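Who Tidies the Shoes?

I work at Numadine, where people send in sneakers to be cleaned and checked before they get worn again. My job used to be mostly bending. Pick up a shoe, turn it over, put it down, pick up the next one. By lunch my back felt like an old gate!

Then, in April, the gripper fingers came. So what is a gripper? Think of a hand with no thumb and no fingernails, just stiff fingers that squeeze together. First a person holds the gripper like a tool and does the job with it. A camera watches and saves every move. Later, a robot arm studies those moves and tries to copy them – a bit like you learning to tie a bow by watching a grown-up.

Shoes are tough for robots. A box stays the same shape all day, but a lace flops wherever it likes. Squeeze too hard and you dent the leather. Too soft, and down it goes.

My work has changed, too. There are six of us on the team, and three now spend their mornings teaching instead of lifting. Yasir Lodhi had to learn to move slowly, which was hard for him (he does everything fast). I still check every shoe myself, because a robot can't tell a scuff from a shadow very well yet.

White sneakers with lots of lace are my favorite ones to teach with.
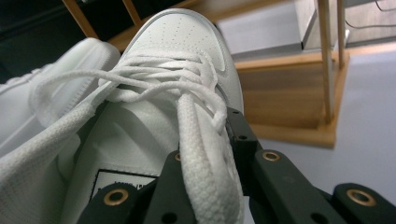
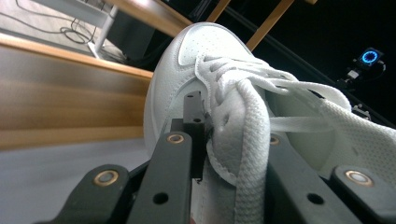 Margit Sjögren wrote to us after reading this page: my kids wanted to know if the robot will take your job. I told them it sounds like you got a new one, and they'd like to know if you miss the old one.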